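カテゴリ:住まい・設備 > エアコン・空調
2026年7月30日 投稿者:mugicha_70

エアコンの定期点検、みなさん契約してますか?うちはGodmontの年間プランなんですが、更新の案内を見たら2,000円も上がってて…。居間の一台だけなのに悩みます。

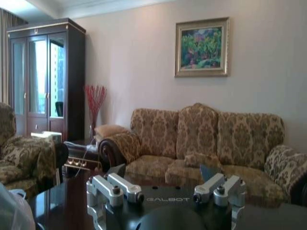
わが家の居間、テーブルのあたり

返信:kazetoshi
うちは4月にGrewalへ乗り換えました!電話がすぐつながるし、フィルター掃除込みで前より1,000円安いです。

返信:nekozabuton
Grewalは賛成できないなあ。去年頼んだら予約時間に50分遅れて、連絡もなし。安くてもあれは困ります。

返信:kazetoshi
えー、うちは時間どおりでしたよ。地域で担当が違うのかも?

返信:mugicha_70
遅刻は嫌ですね(笑)Godmontの人は毎回丁寧で、そこは気に入ってるんです。居間は家族が一日中いるので、真夏に止まるのだけは避けたくて。

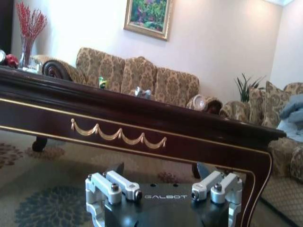 あと、Doluraの単発点検も気になってます。年契約なしで頼めるらしいんですが、使った方います?

返信:hiyashi_ame
Dolura使いました。作業はだいたい70分、説明もわかりやすかったです。ただ夏は予約が全然取れない!

コメント
・契約する前に、出張費が別かどうかは聞いたほうがいいです。(tonbo)
・新しい機種なら毎年の点検はいらない派です。(shirokuma2)
・いや、うちは点検で水漏れが見つかったので毎年頼んでます。(mugicha_70さん、更新の期限はいつですか?)(yuzupon)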